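Projects > Games > Faviteo > Progress reports
Print this page | E-mail this page
4 comments

Faviteo: second progress report to the Trokance games fund

Prepared by Octavio Carrasco for Trindine

This report covers the work since the first stage payment. Faviteo is still planned as a single-player puzzle game for PC, with a console version to follow if the PC release pays for it. The player works the night shift in a sorting depot on the island of Wan and has to clear each room before the morning ferry.

Work completed

The first 6 rooms can now be played from start to finish. Saving and loading work between rooms but not inside them. The hint system is in and switched off by default. We have replaced the placeholder sounds in the opening room and will do the others once the room layouts stop changing.

The largest single job was the physics. In the old build, stacked objects slid apart when the player walked past them. Baoshan Jia rewrote how objects settle and the sliding has stopped. Soft objects now squash a little when held and go back to shape when put down. That was in the original application and we had thought of dropping it.

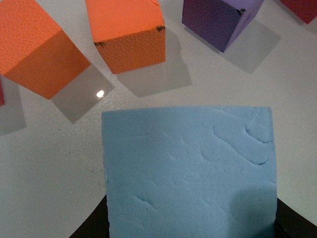

Will the new physics run on older computers?

It runs on the oldest laptop we have in the office, with the shadows turned down. The frame rate drops in the loading bay, where there are more objects than anywhere else, and we are reducing the detail on those that sit at the back. We expect to publish minimum requirements with the demo.

Playtesting

We held two rounds of playtesting in the spring. The first was done in the office with people who had not seen the game. The second was done online, and some 200 players downloaded the build. The feedback form was too long and many people stopped halfway through it, so the answers about the later rooms are thin. The form has been cut to one page.

The main complaint was about the controls. Players using a gamepad found it hard to turn an object while carrying it, and several gave up at the second door for that reason. Turning has moved to the shoulder buttons. Mouse and keyboard controls are unchanged.

The other common remark was that the rooms look alike for the first hour. We agree with this. Each room will get its own lighting and the third will move outdoors.

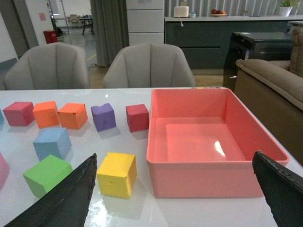

Xinyi Kong wrote back after trying the revised build that the turning was much better, but that the timer still made her rush past the story notes, and she asked for a way to play without it. We have added this as an option in the menu. Rooms finished without the timer count as finished in every other respect.

Schedule

The demo was due in May and will now be ready in July. The delay comes from the physics work, which took longer than planned, and from Jingyi Luo being away for part of the period. The date for the full release has not moved. To keep it, we have taken the level editor out of the first release and will look at it again afterwards.

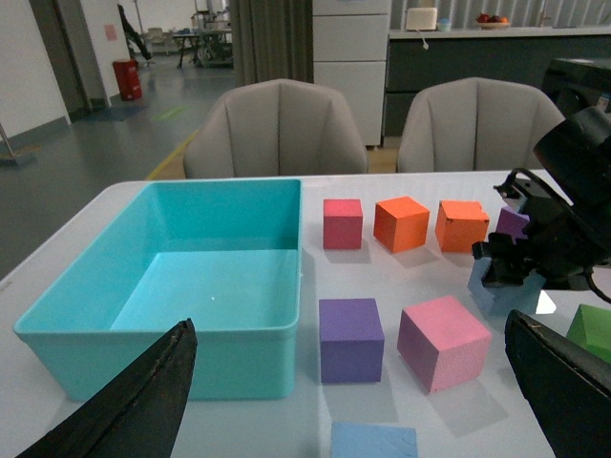 Taking out the editor also removes the need for a server to hold shared levels, so the running costs after release will be lower than in the application. The money set aside for the server has not been spent. We would like to move it to translation and ask the fund to approve this.

Budget

Spending is within the agreed total. Music has cost less than expected. Testing hardware has cost more, mainly because we bought a second gamepad of each common type. A full breakdown has been sent separately to Valdemar Zoëga.

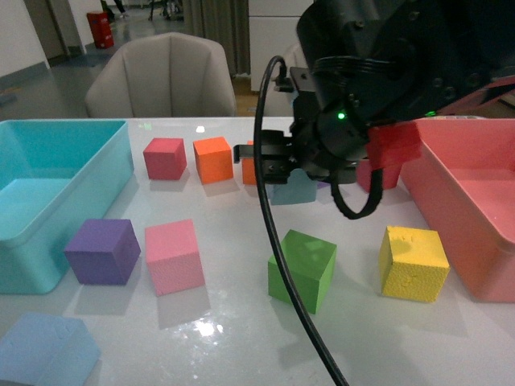 Room design is the main task for the next period. Jingyi Luo is drawing the layouts and each one is tried as plain blocks before any artwork is made. The seventh room is the simplest so far and is laid out much like the white table in the picture, with a turquoise bin at the left end, a salmon-pink one at the right and the coloured cubes to be sorted between them. The later rooms add moving belts and a second floor. Colour-blind players will be able to switch on patterns for every object, and this needs to be working before the demo goes out.

Next steps

Finish the layouts for the remaining rooms. Record the ferry announcements. Send the demo build to the fund 20 days before it goes public, as the agreement asks. The third stage payment is due once the fund has accepted that build.

Shared 6 times
Print this page | E-mail this page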